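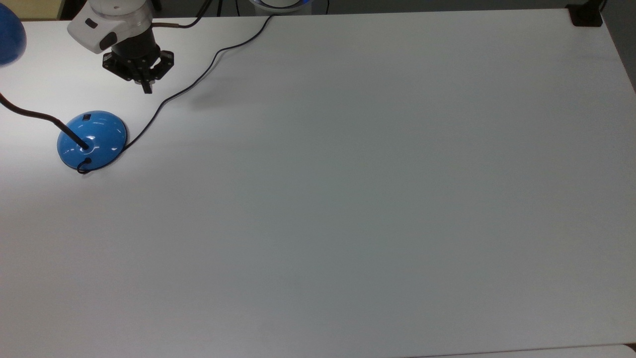

Home News Classes Swap shelf Contact

Search this site Go

Desk lamps: bring yours along in February!

We had such a good time with the toasters that we're doing it all again, and this time it's desk lamps. Little ones, big ones, ones you've had since school - if it sits on a table and bends, we want to see it!

I've got a real soft spot for the gooseneck kind, with a round blue base and a black neck you can push wherever you like. There's so little to them, and they're lovely to sew or read by (or to do a jigsaw under, which is how mine spends most evenings). Saron Tsegaye has two at home and has already promised to bring both.

Hagos Belay will be showing us how to check a flex from end to end, how to change the fuse in a plug and how to clean a shiny plastic base without dulling it. A soft cloth, a drop of washing-up liquid, and go gently near the switch. He did this for 3 hours at the Pellach hall last year and people were still asking him things while he put his coat on!
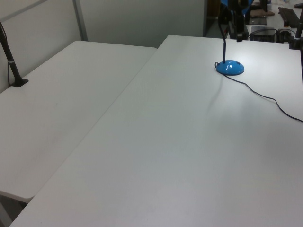 Do give some thought to where your lamp lives, too. A pale tabletop bounces the light back up, so you can often turn the neck lower than you'd think, and the glare goes away. Run the cable off to the side and towards the back if you can, clear of your elbows and your tea. I moved mine to the other end of the desk last month and I can't believe I put up with it before.

Please unplug your lamp and let it cool before you pack it, and bring the bulb separately, wrapped in a sock or a tea towel. We'll start at 2 in the afternoon, upstairs at Asfaw House, and there will be cake - Saron's ginger one, with any luck.

Recent items
Toaster afternoon: what we mended
Swap shelf reaches 292 books
Funa Lane plant sale
Jigsaws wanted, 200 pieces and up
Fokeo choir needs altos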